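Workshop notebook, April 11, 2021
Bread proofing trials, second batch of rye

Started early, because the kitchen side was still cool and I wanted to see how the dough behaves when it is slow. Flour is the Gruber dark rye, new sack. The old sack was from Tistia and I have kept one jar of it for comparison. The new one drinks more water. I noticed this already when mixing: with the same amounts as last time the dough was stiff and did not take the last flour from the bowl. I added water by the spoon until it felt right, which is bad practice for a notebook, I know. Next time I will weigh it.

Recipe as mixed: 500 g flour, 12 g salt, starter from the fridge, fed the evening before. The starter smelled more of apple than of vinegar, so I think it was fed well but perhaps still young.

First rest was 60 minutes under a cloth. Almost no rise. I folded it one time and gave it the same rest again, and after this there was some life in it, small bubbles at the side of the bowl. The surface had cracked a little where the cloth did not reach. Please cover the bowl completely, also when you are only gone for a short while.

About shaping. I still cannot decide between long loaves and round ones. The long loaf is easier to slice and easier to serve, and it fits the serving baskets we have. The round one keeps its inside moist for longer. For the tasting in May I would like to go with long ones, also for the look on the table. 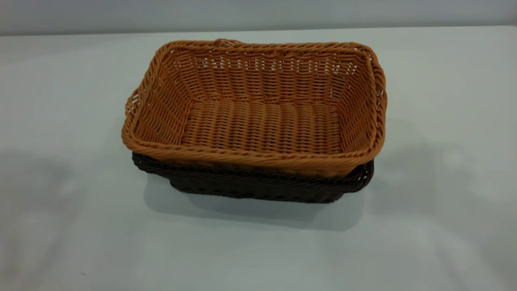
Serving baskets, the tan one inside the dark brown one.

A note so that there is no confusion: the serving baskets are not for proofing. Wet rye goes into every gap of a weave and it is terrible to clean. For proofing we use the cane forms from Droltura with the linen inside, dusted with rice flour. Wheat flour on the linen becomes glue after a few hours. I made this mistake last winter and had to pull the loaf out in two pieces.

Baking went better than I expected. Oven very hot at the start, with steam, then lower after the first color. I made five small loaves.

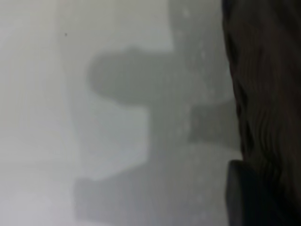

Two of them opened on the side and the others stayed closed. The two were the ones I put in last, so they had the longest proof, and I would have expected the opposite. Maybe the seam was weak. I will mark the seams next time with a bit of flour.

Crumb is dense but not wet. The knife came out clean after cooling. Taste is good, slightly flat, I would go up a little with the salt.

To do:
Weigh the extra water.
Same dough with the Tistia flour from the jar, small loaf only.
Ask Flornemar if they still sell the coarse rye.
Wash the linen without soap and dry it fully before it goes back on the shelf.

One loaf is wrapped in paper on the shelf by the door. Please do not cut it before tomorrow, I want to see how the crust is on the second day.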